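The paper bag factory opens its doors once a year, in January, when the town of Zendstead has nothing else to offer and the parking is free. I went because my sister-in-law had a spare ticket and because I have used paper bags all my life without once asking how the bottom stays on.

Nenditz has been making bags in the same long brick building since before the bypass. You come in through the loading dock, sign a form promising not to touch anything, and are handed a hairnet whether or not you have hair. There were 22 of us on the two o'clock tour. A man in a very good overcoat asked if the hairnet was optional. It wasn't.

Our guide was Elvia Sandoval, who runs the second shift and has the carrying voice of someone who has spent years talking over folding machines. She started us at the roll store, a cold room full of brown paper wound onto cores as tall as my shoulder. The paper comes from a mill called Avotiņš, and she pronounced the name with care, having plainly been corrected by them on the phone. One roll weighs 981 pounds. Someone's child wanted to know what would happen if it rolled over you, and Sandoval said, "You'd be a bag." I think she has been asked before.

Then the tube line. The paper unrolls, gets a stripe of glue down one edge, and is folded around a metal plate into an endless flat sleeve. A blade chops the sleeve to length, and a drum with fingers on it opens one end, tucks the corners, pastes, and presses the whole business shut. The bottom stays on because of cornstarch. I had hoped for something grander. The machine, which is older than I am and much better maintained, turns out 671 bags in the time it took the man in the overcoat to ask his question about tariffs.

The handle station was down for a belt change, so we looked at it respectfully while it did nothing. I enjoyed this more than I can defend.

After the line you are walked through a corridor of framed safety awards into the old finishing hall, where there are tables, coffee in an urn, and a great many bags in various stages of use. Edem Agbenyega from the design office was giving a talk about folded rims. His position is that a bag with its top rolled down is a different product from a bag with its top up, and that Nenditz should be selling it as one. He has a name for it, the Peltetero, and a slide with the name on it in three typefaces. He says people at home have been doing this for decades, for onions and yarn and toys, and the company has never made a cent from it. I asked what would stop them from continuing to do it for free. He said that was the next slide. It was not on the next slide. 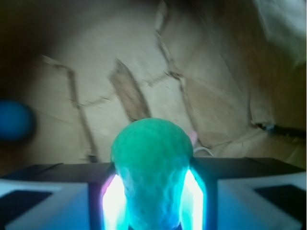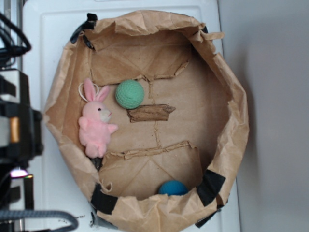
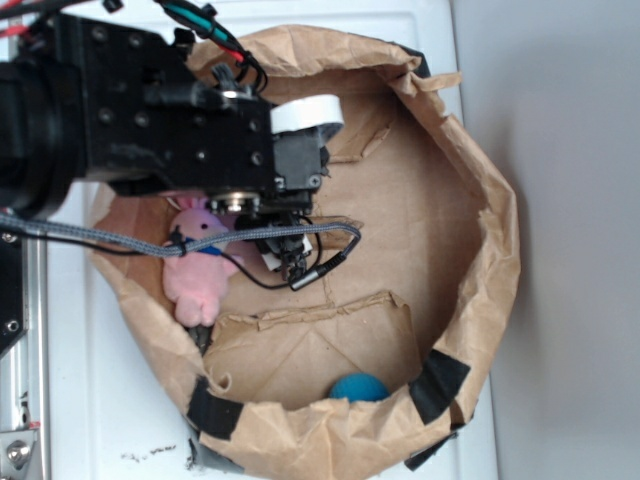
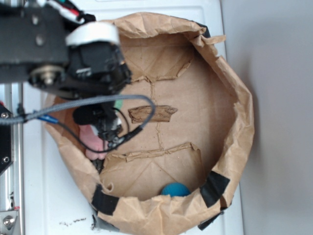
Second picture: brown bag with the sides rolled down, holding a pink rabbit and a few other things.

I will say that once you have heard a man talk about rims for half an hour, you cannot stop seeing them. A double roll gives you a stiff edge and a lower wall. A single roll looks better but flops by evening. Agbenyega prefers the double and described the single as "a gesture." There was some muttering from a woman near the urn who had, I gathered, been a single-roll person until that moment.

We were then invited to fold our own. Mine leaned. The child who had asked about being flattened made a beautiful one in under a minute and put her hairnet in it.

The tour ends, as they all do, in the shop. It sells bags. It also sells a tea towel with a bag printed on it, and a mug, which comes in a bag. A bundle of seconds costs $2, and the flaws are mostly a matter of the print sitting a little crooked, so I bought three bundles and then had to ask for something to carry them in. The cashier gave me a plastic one. She didn't meet my eye.

If you go next January, take the early tour, before the urn has been stewing. Wear a coat for the roll store and flat shoes for the metal stairs. Park on the side by the bakery and leave by the river road, which is longer on the map but has no level crossing. And ask Sandoval about the year the glue froze. We ran out of time before she got to the end of it, and I would like to know whether they ever got the door open.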